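보도자료

배포일: 2021년 4월 9일
배포: Cokisbridge 소비생활연구소
즉시 보도 가능

"친환경 주방" 표시, 근거 자료를 낸 곳은 드물었다
Cokisbridge, 주방 설비·가전 임대 광고 1,254건 검토 결과 발표

Cokisbridge 소비생활연구소는 주방 설비와 가전을 묶어 빌려주는 이른바 '주방 구독' 상품의 광고 1,254건을 검토한 결과를 공개했다. 검토 대상은 지난해 12월 한 달 동안 온라인에 게시된 광고이며, '친환경', '저탄소', '지속 가능' 가운데 하나 이상의 표현을 쓴 것만 골랐다.

결과는 업계가 내세우는 분위기와 거리가 있다. 표현의 근거를 광고 화면이나 연결된 안내문에서 확인할 수 있었던 것은 200건에 그쳤다. 나머지는 녹색 잎 그림이나 '지구를 생각하는 선택' 같은 문구가 전부였다. 연구소는 이런 문구를 전부 거짓이라고 보지는 않는다. 다만 맞는지 틀리는지 소비자가 따져 볼 방법이 없는 문구에 웃돈을 얹어 파는 관행에는 동의하기 어렵다.

특히 눈여겨본 것은 이번에 검토한 상품 가운데 광고 물량이 가장 많았던 Okis의 '순환 주방' 요금제다. Okis는 계약이 끝난 가전과 상부장을 회수해 다시 쓴다고 설명한다. 연구소가 회수한 물건 중 다시 설치되는 비율을 물었으나, 돌아온 답은 "상당 부분"이었다. 상당 부분이 절반을 넘는지 다시 물었고, 이 보도자료를 내는 시점까지 답을 받지 못했다.
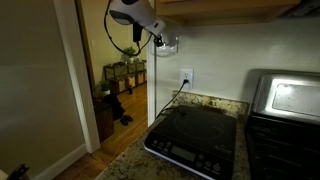 요금 구조도 의문이 남는다. 순환 주방의 약정 기간은 기본 9개월이고, 기간을 채운 뒤에는 새 제품으로 바꾸도록 권하는 안내가 나간다. 멀쩡한 냉장고를 9개월마다 교체하도록 유도하면서 자원 절약을 말하는 것이 어떻게 성립하는지, 광고 어디에도 설명이 없다. 교체를 미루는 고객에게 혜택을 주는 편이 회사가 말하는 취지에 더 가까울 텐데, 현재 약관에 그런 조항은 없다. 오히려 같은 제품을 계속 쓰면 월 요금 할인이 사라진다.

경쟁 상품인 Wultum의 사정도 크게 다르지 않다. Wultum은 '탄소 절감 인증'을 받았다고 광고하는데, 인증을 내준 곳을 확인해 보니 같은 회사가 운영하는 내부 평가 제도였다. 평가 기준표는 18개 항목으로 되어 있으나 공개된 것은 항목의 이름뿐이고, 점수와 배점은 영업상 비밀이라고 한다. 스스로 만든 시험을 스스로 채점하고 시험지는 보여 주지 않는 셈이다. 연구소는 이를 인증이라고 부르는 것이 적절한지 Wultum 측에 공식 의견을 요청했다.

Radwan 지역에서 두 상품을 함께 취급하는 대리점들의 설명도 들어 보았다. 대리점 직원들은 친환경 여부를 묻는 손님에게 본사가 준 소책자를 건넨다고 했다. 소책자에는 광고와 같은 문구가 조금 더 긴 문장으로 실려 있다. 가전의 소비전력량이나 예상 사용 연수처럼 실제 판단에 쓸 만한 숫자는 제품 뒷면의 표시를 직접 찾아봐야 했다.

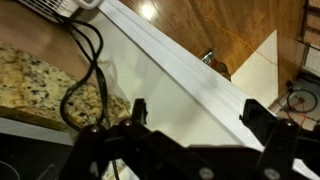 흰색 가전의 손잡이 또는 테두리 부분. 길게 홈이 나 있다.

일부 업체는 근거 자료가 길고 어려워 소비자가 읽지 않는다고 항변한다. 읽지 않을 수도 있다. 그래도 읽고 싶은 사람에게는 내놓아야 한다. 자료가 정말 있다면 링크 하나를 다는 데 큰 비용이 들 리 없고, 없다면 문구를 내리면 된다. 연구소가 자료를 요청했을 때 "담당 부서 확인 중"이라는 답이 되풀이된 점도 자료가 준비되어 있다는 주장을 믿기 어렵게 만든다.

업계가 자율 규약을 마련하겠다고 밝힌 것은 일단 지켜보겠다. 그러나 공개된 초안에는 위반했을 때의 조치가 빠져 있고, 점검 주체도 "회원사 협의로 정한다"고만 되어 있다. 이 상태로 시행된다면 광고 하단에 로고가 하나 더 붙는 것 이상의 변화를 기대하기 어렵다.

연구소는 주방 임대 사업자에게 다음 사항을 요구한다.

첫째, '친환경' 계열 표현을 쓸 때 근거 자료를 같은 화면에서 열 수 있게 할 것.
둘째, 회수 제품의 재설치 비율을 해마다 숫자로 공개할 것.
셋째, 자체 평가를 '인증'으로 표기하지 말 것.
넷째, 같은 제품을 계속 쓰는 고객의 요금을 불리하게 정한 조항을 고칠 것.

계약을 앞둔 소비자는 약정 종료 뒤의 요금과 교체 조건을 서면으로 받아 두는 것이 좋다. 전화로 들은 설명은 나중에 다툼이 생겼을 때 확인하기 어렵다. 이미 계약한 경우에도 약관 사본을 요청할 수 있다.

검토에 쓴 광고 목록과 분류 기준은 연구소 누리집에 올려 두었다. 분류에 이의가 있는 사업자는 해당 광고의 게시 화면과 근거 자료를 함께 보내 주기 바란다. 근거가 확인되면 목록을 고치고 수정 내역을 남긴다.

문의: Cokisbridge 소비생활연구소 홍보 담당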